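Open Afternoon at Voninwood – Gallery

Finally got these up. Went over to the Voninwood workshop in July for the open afternoon, the one Fiketti runs every summer with the Mohmand software people. Doors at 2, parking lot full by ten past. Over 40 visitors squeezed in, plus kids, plus one very patient dog tied up by the bike rack.

Short version: three stations, free coffee, lots of standing behind tall people. Station one was the sorting line, station two the simulator, station three a bench where you could take old joints and motors apart. My battery was going so I didn't shoot everything, and most of what I did get at station one is backs of heads. Sorry. Notes are in the order we walked it.

Station one, sorting line. Loud. Small parcels down a belt, an arm on a post moving them to bins. They ran it slow for the first group and then turned it up for us, and a few people stepped back without meaning to. Good questions from the school group at the front, mostly about what happens when it drops something. (It stops, a light goes on, a person walks over.)

Station two, the simulator. My favorite, and the longest line. Big screen on the wall, a kitchen counter world called Storis, and you watch the gripper practice on produce and odds and ends before anyone lets it near a real kitchen. They reshuffle the counter between runs so it never learns just one layout. There were 294 objects in the library as of that week, and the list was taped up next to the screen for anybody who wanted to read it. I read about half.

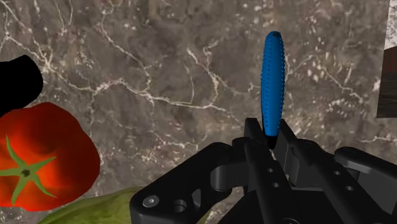 Render: Storis kitchen set / courtesy Mohmand

Blue bumpy thing held upright between the fingers, big red tomato off to the side. The kids behind me were yelling "cucumber!" and then arguing over it. Look at the marble on that counter too – somebody put real hours into those veins.

We stayed for a bunch more runs. The presenter let the crowd pick what to try next, so of course it was tomato, tomato, tomato. Round things are harder than they look, she said, you squeeze in the wrong place and off it goes. Same in my kitchen.

Also learned that the fingers on screen are supposed to match the ones on the shelf at the back of the shop, down to the holes. A man near me asked why bother with the holes. Answer was long and I lost teh thread halfway, something about using the same drawings for both so there's no second set to keep up to date.

Station three, the take-apart bench. Trays of screws, a stack of old joints, screwdrivers on strings so they don't walk off. Could have spent the whole afternoon here. A little girl got a motor housing open faster than her dad did and made sure that everyone knew it. Bring reading glasses if you go, the screws are tiny.

Coffee and questions at the end. Most of it was about jobs and prices, a bit of it about whether you can get one for the house (no, not yet, and you wouldn't like the noise). The folding chairs ran out – 23 of them, I helped stack them after so I know.

Next one should be same time next summer, same building, use the side door because the front one sticks. If you took pictures at the sorting line that are not the back of my head, send them over and I'll add them here. Will fix the page layout when I get a minute, I know it's weird on phones.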